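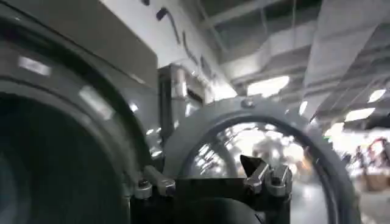
Unit 2: Budgeting for a Two-Arm Laundry Cell

Stutham Polytechnic, Applied Automation Program
Handout to be read before the planning tutorial

Scope

This unit covers the purchase plan for a two-arm manipulator that works at household-sized appliances: opening a front-loading washer, moving garments between basket and drum, and closing the door again. The arm, its controller and the hand are the part of the plan most students price first. They are also the part for which suppliers give the clearest numbers. Marks in the assignment are weighted toward the remaining lines, where the quotation is vague or absent.

All amounts are in dollars before tax. Where a quotation is in a foreign currency, state the conversion rate and the month in which it was taken.

2.1 Capital and operating lines

Separate the plan into capital and operating expenditure before any totals are drawn. Capital lines include the arms, base, hands, cameras, controller, safety hardware, and any appliance bought for the purpose. Operating lines include spare fingertips, cable sets, garments, floor tape, software renewals and labour.

Cameras mounted at the wrist belong on the capital side with their brackets and cabling. The replacement cable does not. A cable that flexes at every wrist rotation is a consumable and should be carried at its expected replacement interval.

The worked example uses the Drivus hand. Replacement fingertips are quoted at $520 per set. The supplier's warranty on the hand runs for 90 days from delivery, including any days the crate spends unopened in the receiving bay. Delivery should therefore be scheduled after the power and floor work, with the supplier's agreement in writing.

2.2 Choice of site

Three kinds of site are usual: a purpose-built lab, a leased industrial unit, and a shared floor where appliances stand alongside ordinary goods. The third is often the cheapest per square metre and the hardest to plan. Lighting is fixed by the building. Stainless panels and door glass reflect the ceiling fixtures, and a vision system tuned under softer light may need polarizing filters or added diffusers. Neighbouring shelves with bottled goods bring colour and clutter into view of the wrist camera, and they limit the arm's permitted sweep.

Record the following at the site visit: ceiling fixture type, nearest fixed shelving, clear floor width in front of each appliance door, outlet ratings, and water and drainage if the machines are to be run.

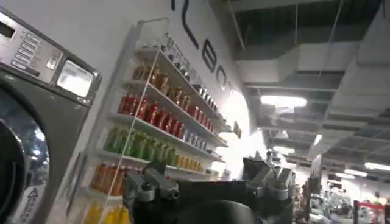 2.3 Appliances

Decide early whether the appliances must be plumbed. A dry cell, in which the door and drum are used but no water is connected, avoids the plumbing permit and most of the drainage cost. It also leaves the wash cycle out of the acceptance test, and the plan must say so.

Door hardware should be specified by measurement. Obtain the hinge side, opening angle, rim height above the floor, and the force needed to release the latch. The retailer's data sheet seldom gives the last of these. A hand-held force gauge will, and the gauge is a legitimate line in the plan.

Allow for a second unit of the same model if the schedule cannot tolerate a broken latch. Models are withdrawn at short notice, and a change of door geometry partway through a project repeats the teaching work. 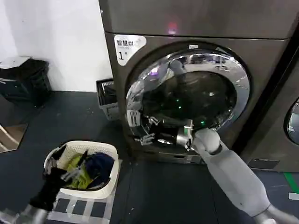
Reach is the specification most often under-bought. The figure in a brochure is normally the maximum distance from the shoulder to the tool flange, with the arm almost straight and little useful force available at the end. Plan against the working postures instead. With one hand at the rim of the porthole and the other over a basket on the floor, the pair of arms has to cover two heights and some lateral distance at once. The base position that suits one arm may be poor for the other. Draw both postures to scale before requesting a quotation, and add the depth of the drum to the reach required on the loading side.

If no single base position works, the options are a longer arm, a lifting column or a powered base. The column is usually the least expensive of the three, although it raises the centre of gravity and may bring the installation under a different clause of the site's safety assessment.

2.4 Freight, installation and commissioning

The Ultham quotation issued with this handout omits freight. The carrier's separate price is $3,742 to the Sutherland campus, with tailgate unloading. Inside placement is extra. Students who copy the Ultham total without the carrier's price will have an incomplete plan.

Commissioning is charged by the day, with travel. Ask what the supplier regards as the end of commissioning. Some stop when the arm moves under its own controller; others remain until the buyer's task has been demonstrated. The second is worth paying for only if the task has been written down in terms both parties can test — garment types, basket type and position, door state at the start, and the number of permitted retries.

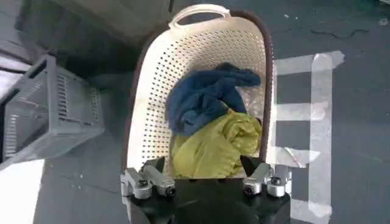 Labour is the line that grows. An operator is needed to reset the cell between trials, and the reset often takes longer than the trial itself. Time it with a stopwatch on a mock-up, using people in place of the arms, and carry the measured value into the operating budget.

2.5 Contingency

Apply contingency by line. A fixed-price arm needs little. Fingertips, cables and reset labour need more, and site work needs the most until the visit has been made. State the basis for each allowance in the right-hand column.

Submission

Submit the spreadsheet, the scaled posture drawing and a one-page justification. Quotations go in an appendix, in the order in which they appear in the spreadsheet. Lines without a quotation must be marked as estimates, with the method of estimation given.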